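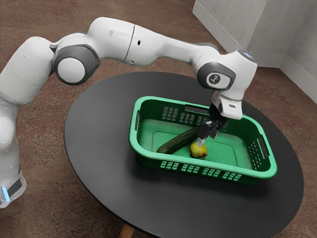 Monday, May 20, 2019

So Plisero has a loyalty program now. I got the email in April and ignored it, then got it again, then logged in to buy one cheap puzzle game and found a gold bar across the top of my account telling me I was a "Tier 3 Collector" with 2,481 points. I asked for none of this.

I spent an evening trying to find out what a point is worth. The help page says points "can be exchanged for savings across the store." Fine, how much savings? You have to click into a game, add it to the cart, and go almost all the way through checkout before a slider shows up. For Collcombe, the farming one everybody has been pushing on me, my whole pile of points took off less than the sales tax. And the price had gone up since I put it on my wishlist.

Maybe that's a coincidence. I don't keep records of this stuff and I should.

My friend Sumathi Marar thinks I'm being a crank. She has 3,759 points and she got a free copy of Stolier out of it, which she says is good. I looked it up. Stolier was given away to all comers last winter, no points needed, so I'm not sure what she won there.
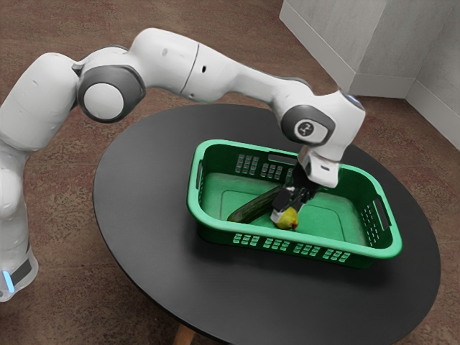
The part that bugs me most is the expiration. Points die after a year unless you buy something, and buying something "refreshes" them. A discount at a store I already like shouldn't come with a timer. Valentin Moldovan left a comment on my last post saying every store does this and I should try the Kjærgaard launcher, where the prices are just the prices. I did try it. It's slow, the search is bad, and it forgot my password twice. But he's right about the prices.

I wrote to Plisero support asking for a plain conversion rate. They sent back a link to the same help page and credited me 50 points for my feedback.

I bought the puzzle game, by the way, at full price. It's okay. The second world is a lot of pushing crates.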